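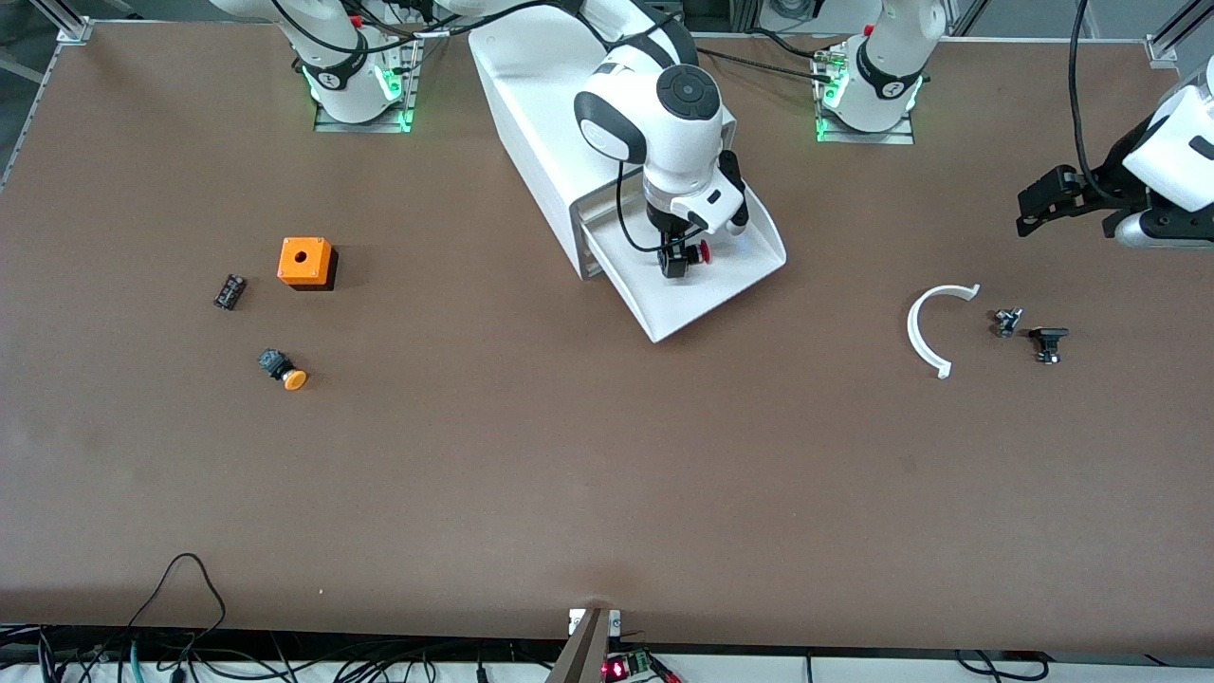
Subject: Re: [assembly-talk] Two-arm cell at the button bench, first impressions?
From: Adanech Yimer
Date: Jan 9, 2021

Hi all,

Several of you wrote to me off list after the last round, so I'm answering to everybody. We're the small control-panel shop at Sirnholm, 11 people on the bench side, and we build pendant stations and spare switch kits, mostly for Presgate. The two-arm cell has been running next to us since the Dulix order came in, and I have to say I'm having more fun at work than I've had in years!

What it does so far is the dull end of the job. Push buttons into the white chute, small parts sorted by the handful, that kind of thing. Kit 2097 is the one everyone used to trade shifts to avoid: 200 sets in a batch, the same reach and the same turn of the wrist every time. My right thumb used to ache by lunch. Now I start the batch, watch the first few go through, and get on with wiring at the next bench with one ear open. You do learn the sounds very fast.

The thing that surprised me is how much of our own know-how has to go into it. I never thought about how I pick up a mushroom-head button. I just did it. Then I had to spell out which side to grab, and what to do when one is lying on its side with the cap pointing the wrong way, and it took a whole afternoon and a lot of arguing (friendly arguing) at the bench. Briggs, the place that set it up for us, sent a very patient engineer, but the answers came from the people who had done the kits by hand. We keep a notebook by the cell now, and anybody can write in it. The pages on mixed parts are the longest.

Boxes are the next step. We'd like the arms to open the lid, put the board in and close it again, and we're nowhere near calling that done. A hinged lid is a funny thing to teach - your hands just know when it has swung far enough.
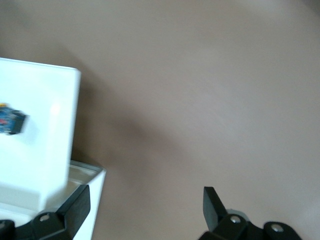

Aminu Adebisi wrote:

> Glad to hear it's going well, but I'd like to know what happened to the hours. When we automated packing, the people who used to pack were told they'd be doing "more interesting work" and then spent the next year feeding the machine. Did anyone at your place get an actual new job out of this, with training and pay to match? And who decides when the cell gets stopped?

Aminu, good questions, and I won't pretend we have it all settled. On the hours: nobody has been cut. We were turning down repair work before, and that's where the time has gone. Two of us have had the setup course and are on the higher grade for it. Two more are down for April. I asked for it in writing before I said yes, and I'd tell anyone on this list to do the same.

Feeding the machine is a real worry. For a couple of weeks that was exactly what I was doing, refilling trays, 40 on a bad shift, and I hated it. We now swap at the break, so it's never one person's whole day.

Anyone at the bench can stop the cell and doesn't need to ask first. The stop goes in the notebook with a line on what went wrong, and we read those out at shift change.

Has anyone here got further with lids? I'd love to compare notes, and I'm happy to type up our pages on the buttons if that's any use.

Adanech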